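Talking school registers with the archivist at Lesel

February 2024

I got the bus out to Lesel on a grey morning to meet the woman who looks after the old school papers there. I'd expected a basement. She works on the first floor above the library, with a big window and a kettle, and she had the first box open before I'd got my coat off.

The papers come from the boarding school at Stodum, which shut decades ago and left its records in a coal store. There are around 2,000 pupil files, plus admission registers, punishment books and a lot of bills for boots. She's been listing them for 6 years, mostly on her own.

"People think a file is a life story," she told me. "Half the time it's a card and a receipt. You get the date they came in, the height, the weight, whether they'd had measles. Then a gap, and then a letter from a farm asking for another boy as good as the last one."

I asked which bits she likes best and she went straight for the letters home – the ones that never got posted. There are 18 of them, tucked into the back of a ledger, and she reckons a matron kept them. One is all about a dog. Another asks for stamps four times on one page!

"I do the letters last thing in the day," she said. "Otherwise I don't get anything else done."

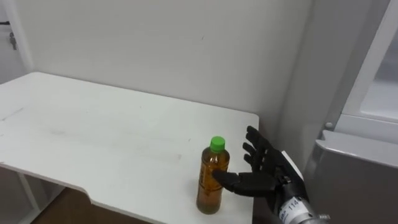 A bottle filled with amber-brown liquid, with a bright green cap.

We talked for a good while about names (my fault, I'd brought a list of questions and that was the longest one). The Tóth family turn up in three different registers with three different spellings, and the accent vanishes the minute an English-speaking clerk gets hold of it. She keeps every version in the catalogue, so a grandchild searching for any of them will land in the right place.

"I won't correct a register," she said. "I'll put a note beside it. What the clerk wrote is part of the record, even when the clerk was being lazy."

The catalogue itself runs on Titanmont, which she calls "fine, once you stop arguing with it". Scans of the registers should be up by June. The pupil files will take longer, as some of the people in them may still be living and she wants families to be asked first. I said that sounded slow. She said it was meant to be.

Do relatives ever come in? All the time, apparently. She gives them a desk by the window and leaves them alone with the file for a bit before she asks if they want a copy.

"Some of them read it twice and go home. One man stayed until we locked up and then came back the next morning with his sister. They had 2 photographs we'd never seen, with the whole class lined up outside the laundry. They let us copy both."

She showed me the copies. The back row is all names in pencil, and she's matched every one but the boy on the end.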